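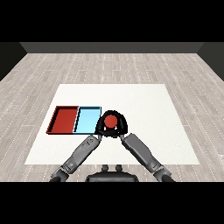 夹爪已经合上，力反馈也正常，为什么球还会在半路掉下来？
多半要先查两条手臂的时间戳有没有对齐。左右两边的指令只要错开一个控制周期，末端就会互相较劲，夹持力读数看着漂亮，实际上有一部分是两条手臂在对拉。

各位好！

接着上周那个帖子往下说。我把 Gretura 仿真环境里的掉球故障追到底了，过程特别有意思，忍不住写长一点，大家包涵。先引一下原帖：

> 我们在 Irkbridge 的分拣任务上遇到一个怪事。双臂共同带一个夹爪，
> 抓小红球，往红色或浅蓝色托盘里放。单步调试怎么跑都没事，
> 连续跑批就偶尔掉球，掉的时候日志里没有任何报警，
> 任务状态还照样写“完成”。
> 我们怀疑是摩擦系数设低了，调高以后好像少了一点，
> 但没有根治。有没有人见过？
> 另外，掉球我们还能忍，状态写“完成”这件事让人很不放心，
> 同一套状态机下个版本是要上真机的。

先说摩擦系数。我照着你们的配置跑了 117 个回合，默认参数，掉了 7 次。把摩擦系数调高一档再跑同样的回合数，还是掉，只是球滑得慢，有几次撑到了托盘上方才脱手，正好落进盘里，统计上就“变好”了。所以这个参数建议先改回去，不然会把真正的毛病盖住。

然后我把左右两臂的关节指令单独录下来，按时间画在一起，一下子就看出来了！七次掉球，每一次之前右臂的指令都比左臂晚到了一拍。控制频率是 60 Hz，晚一拍听着不多，可球很小，夹爪又正在从桌面抬起，两边手腕的目标位姿一错开，连杆就把夹爪带歪了，指尖的接触点跟着往外跑。单步调试的时候两边是强制同步的，当然永远复现不了。

晚的那一拍从哪儿来？Flonder 桥接层里左右臂各有一个发送队列，右臂那个队列还顺带发夹爪的开合指令。平时没事，夹爪指令和位姿指令碰到同一个周期时，位姿就被挤到下一拍。我把夹爪指令挪到独立队列，又在下发前加了一道检查：左右时间戳不一致就两边一起保持上一个目标，等齐了再走。改完之后同样跑 117 个回合，一次没掉。当然这只是一个随机种子序列，还请大家换种子多跑跑。

再说状态写“完成”的问题，我觉得这个比掉球严重，原帖的担心完全有道理。翻了状态机的代码，“完成”的判定只看两条：夹爪到达托盘上方，夹爪张开。球在不在，没人查。半路掉了，手臂照样空着走过去，张开，打勾，下一个。仿真里顶多数据脏一点；真机上如果抓的是有分量的工件，掉在台面或者地上，手臂还在继续往前跑，旁边又正好有人伸手去捡，后果就不用我多说了。

我现在的改法是这样：

1. 抬起之后检查一次指间距离，小于球径就判定丢失，立即停住，报警，不进入搬运段。
2. 搬运途中每个周期都查，同样的判据。连续 2 个周期不满足才触发，免得被噪声误报。
3. 张开之后确认球落在目标托盘的范围内，才允许写“完成”。
4. 触发停止以后必须人工复位，不自动重试。

第 4 条我估计有人要反对，跑批过夜的时候停在那里确实心疼。我的想法是仿真里可以开一个参数放行，默认关，真机配置里干脆不提供这个参数。欢迎来吵！

还有一个没解决的地方。仿真里的指间距离是直接读的真值，真机上夹爪的编码器有回差，阈值恐怕得重新标定。Ghoneim 那边的台架二月份做过一轮夹爪标定，不知道数据还在不在，哪位手头有的话麻烦发到列表里，原始记录就行，不用整理。

补丁我拆成了两个，队列的一个，状态机的一个，可以分开合。着急的话先合状态机那个，它不依赖另一个，而且就算球还在掉，至少系统会老老实实告诉你掉了。录指令和画图的小脚本也放在同一个分支里，写得比较糙，参数都在文件开头，改一下路径就能跑。

如果你们那边打上补丁还掉球，请把掉球前后的左右臂指令一起贴出来，只贴夹持力曲线看不出问题，我一开始就是盯着那条曲线白看了两个晚上。

多谢原帖把配置给得那么全，复现起来太顺手了！

Flonder 桥接层维护者
2026-06-30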